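Clitgate – yield and currency flow tables

Hi, and thanks for stopping by. I started this little dataset because I was sick of copying bond yields out of PDFs every February when I do my big catch-up on where foreign money has been going. It grew from there, and now Inese Laur and Renji Sugiyama use it too, so I figured it deserved a proper README!

What you get is one CSV per country, 20 countries in all. Each row has the date, the 2 year and 10 year government yields, the gap between them, and the local currency against the US dollar. Dates are day first. Blank cells mean the market was closed – please don't fill them with zeros (I did that once and my charts looked like a heart attack). 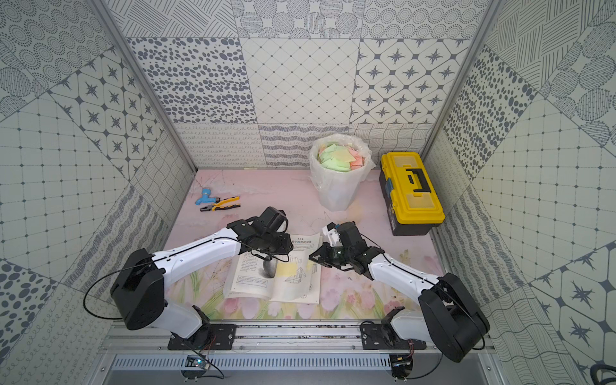

The gap column is always the long yield minus the short one, in basis points, so a negative number means the curve is inverted. If you're new to all this, read notes.txt before you load anything. Keep it beside you like the open book on that pale pink floor with the faint flowers, because I explain the odd column names in there and I know I'll never remember them either.

Known problems: 175 rows in the older files have currency rates taken at noon instead of the close. They're marked with an N in the last column. Mayu Shibata is slowly working through them and has sent me four fixed files so far, which is very kind of her.

You can use the tables for whatever you like, just mention Clitgate somewhere. None of it is advice, and please don't bet your house on my spreadsheet. Corrections go to me or Mayu.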